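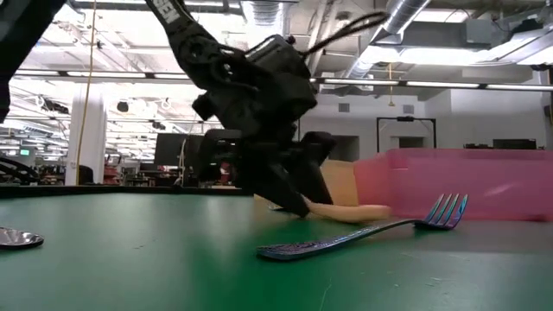
How to Sort Out a Kitchen Drawer Full of Mismatched Flatware

By Drahomíra Tichý
Updated February 26, 2026

My silverware drawer got away from me sometime last October. We had company staying, then more company, and every person who kindly dried the dishes put things back wherever there was a gap. By the time the house was quiet again I was fishing for a teaspoon under the potato masher, and the pretty colored forks my sister gave me were lying in with the can opener, getting knocked about every time the drawer was pulled. I put up with it for longer than I should have. Then one rainy afternoon I emptied the whole thing onto the table and put it right, and I have done the same in two other kitchens since (my mother's, and my friend Palero's, who has a drawer so deep you could lose a cat in it).

It's a pleasant job, and it doesn't cost much. Set aside an afternoon if you're a dawdler like me. A brisk person with a small drawer could finish before lunch.

What you'll need

A clear table, and not the one you need for supper
A long, low plastic bin, or a couple of them if your drawer is wide
A small cardboard box for things that are leaving
Dish soap, a soft cloth and a dry towel
A little baking soda
A tape measure
Shelf liner, if you like it

On the bins: I'm fond of the see-through colored ones, because you can find what you're after without lifting everything out, and because they cheer up a dark drawer. Pink, green, whatever makes you happy! Low sides are better than high ones for flatware. If the sides are too tall your knuckles hit them every time you reach for a fork, and you'll find yourself leaving the forks in the drying rack instead. I've been there.

Measure before you buy

I know, I know. But please do. Measure the inside of the drawer, front to back and side to side, and then measure the height with the drawer closed as far as you can manage, since many cabinets have a bar across the top that you don't see until something catches on it. I bought a lovely bin years ago that fit the drawer beautifully and stopped it from closing. It holds clothespins now.

Write the numbers on a scrap of paper and keep it in your wallet. Bins are sold by their outside size at the rim, and most of them taper toward the bottom, so the floor of the bin is shorter than the label would have you think. Lay your longest serving spoon inside before you commit to it. If you're shopping from home, look for the inside measurements further down the listing.

Step 1. Empty the drawer completely

Everything comes out. It is tempting to leave the knives where they are because the knives are "fine," but you can't clean around them and you'll end up planning the whole drawer to suit the one thing you didn't move.

Spread it all out flat so that pieces aren't hiding under other pieces. Turn the handles toward you. You'll start seeing which things belong together, and you'll also find the strangers: the spoon from somebody's potluck, the plastic lid that fits nothing, the cork.

Pull the drawer out and take it to the sink or the back step if it lifts off its runners. Otherwise, the narrow attachment on the vacuum does a good job in the corners. Wipe it down with warm soapy water, wipe again with plain water, and leave it open for 30 minutes so the bottom dries all the way. Bare wood holds damp longer than you'd expect, and liner laid over damp wood gets a smell.

Step 2. Make your piles

I sort by what a thing is for and how often my hand goes to it. My piles go like this:

Everyday forks, spoons and knives
Serving pieces
Cooking tools that are small enough to live with the flatware
Sharp things
Things with a home somewhere else
Things that are leaving

The last pile goes straight into the cardboard box. Don't agonize. If you're truly undecided, put it in the box anyway, write the month on the flap and put the box in a closet. If you haven't gone looking for the melon baller by next season, off it goes.

Mismatched sets are nothing to be ashamed of, by the way. I have plain silver-colored spoons from my grandmother, a few heavy forks from a hotel auction, and my sister's colored ones, and I set them all out on the table together. My only rule is that a fork should be comfortable to hold and shouldn't bend in a baked potato.

Step 3. Wash everything, and go gently with the colored pieces

Since it's all out, wash it. Plain stainless steel can have hot water, dish soap and a good rub. If it has gone cloudy, make a paste of baking soda and water, rub it along the length of the handle with a soft cloth, rinse it well and dry it right away. Save the paste for plain stainless only.

Rainbow and blue-violet flatware needs a lighter touch. The color is in a very thin finish over the metal, and how well it wears depends on the maker, so look up the care instructions for your set if you still have them. Mine get:

Warm water and a mild soap, nothing gritty
A soft cloth, never the green scrubbing side of the sponge
No bleach and no silver polish
No overnight soak
A quick dry with a towel, because water spots show terribly on dark colors

Some sets are labeled for the dishwasher. I still do mine by hand, partly from caution and partly because I like looking at them. If you do run them through, put them in tines up with some space between, and skip the lemon-scented detergents, which can be hard on finishes.

Wooden pieces shouldn't soak either. Wash them quickly, stand them up to dry overnight, and rub in a little food-safe mineral oil if they look thirsty.

Step 4. Try the bins empty, then fill them

Put the bins in the drawer with nothing in them and open and close it a few times. Do they slide? A strip of shelf liner under each one will hold it. If there's a gap along one side, that's a handy place for a long rolling pin or the bread knife in its sleeve.

Now fill them, starting with the everyday things at the front. I lay forks all facing the same way, nested on their sides, because they take up less room like that and the tines don't scrape the handles next door. Colored pieces get their own bin. If you have to share a bin, fold a strip of felt or an old napkin between the two kinds. Metal rubbing on metal is what dulls a finish, far more than eating with it does.

Serving spoons go along the back. Sharp things get a sleeve or a guard, or move to a knife block, and I won't hear any argument about that one if there are children in the house.

Try not to pack a bin to the top. You want to be able to put a handful of clean forks away with one hand while you're holding the phone with the other.

Step 5. Live with it for a week

Leave the drawer alone for six or eight days before you decide whether you like it. Your hands have habits, and you'll catch yourself reaching to the old spot for spoons. If you're still reaching there at the end of the week, move the spoons! It's much easier than retraining a whole family.

A few questions I get

Can I wash the plastic bins in the dishwasher? Check the bottom for a mark. Thin clear ones can warp, so I wash mine in the sink with lukewarm water.

What about crumbs? They get in no matter what you do. Lift the bins out every so often, tip them over the trash and wipe them.

My drawer is very shallow. What then? Use a tray without sides, or lay strips of felt-covered wood across the drawer as dividers. Palero's cousin did hers that way and it looks very smart.

Where do the chopsticks go? Along the side, in the gap, next to the rolling pin. Mine have been there for years and I've never found a better place.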